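Review: The Skitach Two-Arm Folding Kit

Posted 18 January 2019

Conneely has offered its Skitach kit for general sale since June, and several readers have written to ask whether it merits consideration by a small laundry or a teaching workshop. The present review is based on one unit, purchased at the list price by the author of this blog. No payment or loan of equipment was received from the manufacturer, and Conneely was not shown the text before publication.

What is supplied

The kit is sold as a pair of arms with grippers, a controller, a power supply, mounting hardware and a license for the Lalon software, which runs on an ordinary desktop computer. The table is not included. The list price is $2,574 for the pair, with shipping charged separately. A buyer who already owns a suitable computer should still set aside funds for a sturdy table, a power strip of good quality and a supply of cable ties. The cables provided are long, and the printed manual gives very little advice on where they ought to go.

Assembly follows a printed guide of good quality. The steps are numbered and the drawings are clear, although the guide assumes that the reader knows which arm is the right and which is the left. The labels in the box are taken from the point of view of the arms and not from that of a person standing opposite. The author fitted one base to the wrong side of the table and lost most of an afternoon as a result. Conneely has stated in correspondence that the next printing will carry a correction.

The screws are all of one size, which is welcome. The spare fingertips come in a paper envelope and should be moved to something stronger at an early stage.

Setting up the Lalon software

Installation requires an account and a working network connection. Once the license has been accepted, the software may be used offline. Calibration is carried out one arm at a time and must be repeated whenever a base has been moved, even slightly. The procedure is tedious but well explained, and the software will not permit the operator to skip a stage.

Programs are written by guiding the arms through a series of positions and then editing the resulting list on the screen. Each position may be given a name, a speed and a waiting time. The editor is plain in appearance and responds quickly. It does not save work automatically. Readers are urged to save by hand after every change until this has been put right.

Garments and surfaces

The manufacturer recommends a light, smooth, level surface, and the author's experience supports that advice. A towel spread over the table to protect it proved to be a mistake, as the fingertips caught on the loops. A bare top gave far better results.

Plain cotton T-shirts are the garment for which the supplied programs were written. Large sizes need a deep table, and the operator should measure before ordering. Shirts that have been stored folded keep their old creases, and a crease lying near the planned fold line may draw the cloth away from it. Pressing the shirt beforehand helps, though it also removes much of the benefit of having a machine do the folding.

The collar and shoulders call for the most attention. Where the cloth gathers in several layers, a fingertip may take hold of two layers when one was wanted. The photograph shows a white shirt at this stage, with its body spread toward the right of the table and its collar end still gathered close to the right gripper. Both sleeve tips are also crumpled or turned over, and they would need to be opened out before a square fold could be expected.

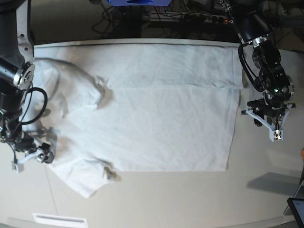

Daily operation

The arms are quiet enough for use in a shared office. Each start begins with a short check of the joints, during which hands should be kept clear of the table. The stop button supplied with the kit is large and easy to reach, and it should be fixed in place before any program is run.

Speed is modest. The supplied shirt program may be set to any of 5 speeds, and the author would advise new owners to remain at the lowest until they are familiar with its movements. At the higher settings the arms travel well, but the cloth tends to swing when lifted and does not always come down where the program expects it. The middle setting was found to be a sensible compromise for adult shirts.

White garments on a pale table present a particular difficulty for the person supervising. Sleeve edges are hard to make out from a standing position, and a lamp placed low to one side makes the folds much easier to see. Owners with a choice of table would do well to select a top that contrasts with the garments they handle most.

Maintenance and support

Conneely advises replacing the fingertips after 3,000 cycles. The Lalon software keeps a running count, and the author's unit stood at 716 when this review was written, with no wear visible to the naked eye. Replacement fingertips are sold in packs and are fitted with a single screw.

Support is provided by electronic mail. Two questions were submitted over the review period. The first, concerning calibration, was answered on the following working day by Siobhán Nic Giolla, whose reply was courteous, complete and accompanied by a corrected settings file. The second, concerning the automatic saving of programs, received an acknowledgment and has not yet been resolved.

Comparison with the Skinness service

Some readers will know of Skinness, which takes a different approach and places a finished folding station on the customer's premises for a monthly fee. That service includes visits from a technician and demands very little of the customer's staff. It does not allow the customer to write or alter programs, and the contract runs for a fixed term. A business that folds the same garment all day may find it the better arrangement. A school, a workshop or a private owner with an interest in how such work is done will learn far more from the Skitach kit.

Recommendation

The Skitach kit is recommended to patient buyers who have a permanent place to put it. It is not recommended to anyone who needs folded shirts by the end of the week. The hardware is solid, the guide is good apart from the matter of left and right, and the price is fair for a pair of arms. The software requires further work, and a later post will report on the next release.

Questions about the unit may be left in the comments. The author's settings for adult and youth shirts will be sent on request.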